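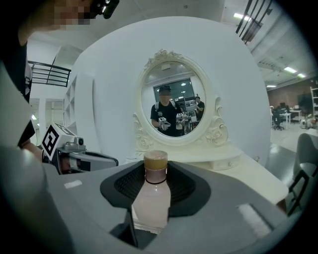
Can a shop trust a wiring diagram it finds for free online? Only after someone has checked it against the vehicle, and in our sample so far most of the free ones would have cost a mechanic time.

Progress report, second period
Wiring Diagram Accuracy Project
Prepared for the Herent Fund

Where we stand

The grant pays for a plain task. We collect free wiring diagrams for older pickups and vans, compare them with the actual harness, and publish which ones hold up. At the end of this period we have 1573 diagrams in the collection. That number looks good in a report and I would ask you not to lean on it. A large share are the same drawing saved under different names, sometimes with a different model year pasted in the title. We have not finished sorting the copies, and until we do, the size of the collection says very little about how much information is in it.

The number that matters is 58. Those are the diagrams we have traced wire by wire on a real vehicle, with a meter, from the fuse block to the last connector. Of the 58, only 9 matched on every circuit we tested. The rest had at least one wrong wire color, a missing splice, a ground drawn in the wrong place, or a relay with its pins swapped. Some of those errors are harmless to a patient reader. A swapped relay pin is not.

I don't think this sample supports a general claim yet. We traced the vehicles we could get, and those are mostly the trucks that the Besason shop already had in for electrical faults. A truck with a fault has often been rewired by a previous owner, so a mismatch may be the truck's doing and the drawing may be fine. We marked suspected rewiring where we saw fresh tape or crimps, but old repairs are easy to miss.

The matching software

Our application promised that the Malabanan software would read scanned diagrams and flag likely errors on its own. It reads clean drawings fairly well. On scans with fold lines or faded print it mistakes crossing wires for joined ones, and it reports the result with the same confidence either way. The vendor's suggestion was to set the threshold higher. We did, and it stopped flagging the bad relay drawings along with everything else.

For now a person reads every scan and the software is used for finding duplicates, where it does earn its keep. I would not pay for the expanded license next period. If the vendor wants to show that the new release handles crossings, we can give them a set of scans with known answers and see what comes back.

Trailer and lighting circuits

These were meant to be the easy part. They have taken more bench time than the engine circuits. Factory tow packages changed partway through several model years, and the free diagrams almost never say which version they show. The trailer brake feed was the worst of it. We found two layouts in use under one part description, and no online source we looked at mentioned the second.

We now record the build month from the door label before tracing anything. We should have done so from the start. The early vehicles that have left the shop can't be checked again, and their trailer results are marked as unconfirmed in the table.

Public pages

The Binano site is up and lists the checked diagrams by make and system. Visits rose after the first batch went live. I can't tell you how many came from people holding a test light and how many from automated traffic, and the site's own statistics don't separate them well. We have received a modest number of correction emails. A few were right, and the pages were changed.

One request from your office was a star rating for each diagram. I would still advise against it. A drawing can be perfect for the headlights and wrong for the fuel pump, and four stars would hide that. The pages list each circuit as matched, not matched or not tested.

Spending

Bench hours are over plan because of the trailer work. Travel is under plan because we made fewer visits to outside yards than intended. The two nearly cancel out, but I'd like permission to move the leftover travel money to bench hours instead of treating the budget as on track.

Next period

Finish removing duplicates and restate the collection size. Trace vehicles that came in for brakes or tires, with no electrical complaint, to get a fairer comparison. Have a second person repeat the tracing on the 9 full matches without seeing the first results. Hold the software license at its present level.

The next report is due in April. The restated collection size will be in it, and it will be smaller.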